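Speckled Counters Hide Everything (So Here's How I Clean Mine)

4 min read

When we moved into the Woltbridge house in May I was thrilled about the gray speckled counters. My old ones were plain white and showed every coffee drip, so I figured I'd be wiping half as often. Ha! What really happens is that you stop seeing the mess, and then you lean your elbow in it.

My sister-in-law came over, ran her palm along the spot where I make toast, and just looked at me. Crumbs. A whole landscape of them, and I'd have sworn it was clean.

So now I go by feel and by light. I wipe, then I drag my dry hand across the whole counter, and if it feels gritty I go again. After supper I switch off the ceiling light and leave only the little lamp by the window on, because low light from the side makes bumps and smears stand out (a flashlight laid flat works too, and my kids fight over who gets to hold it).
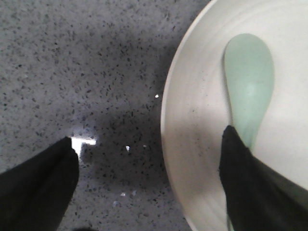
Kitchen Corner, No. 93

Look at the shady parts, too. Dark crumbs vanish into the flecks anywhere, but pale bits like salt, sugar and rice show up better on the stone where a shadow falls across it. I lean over and make my own shadow, which looks silly and works fine.

Pick up the plates! I used to wipe around them, and there was always a ring of something left behind. Now everything comes off the section I'm cleaning, I do that section, and it all goes back before I start the next one.

For the cleaning itself I use a squirt of dish soap in a bowl of warm water and a soft cloth, then a second cloth that's only damp, then a dry towel. Don't skip the towel or you'll get streaks. I keep vinegar and lemon off the stone, and I've put the scrubby side of the sponge into retirement. Dried-on oatmeal gets a wet rag laid over it for a few minutes while I do the dishes, and then it slides right off with an old plastic card.

Comments

Jonalyn Villanueva: The lamp trick! I tried it last night and was horrified. There was jam.

mrs_aquino: Mine are brown speckled and even worse. I lost an earring back on them for two days.

Teddy K: Does the dish soap leave a film? Mine always looks cloudy. Maybe I'm using too much.

Contact | © Skuvetti Home Pages | Back to top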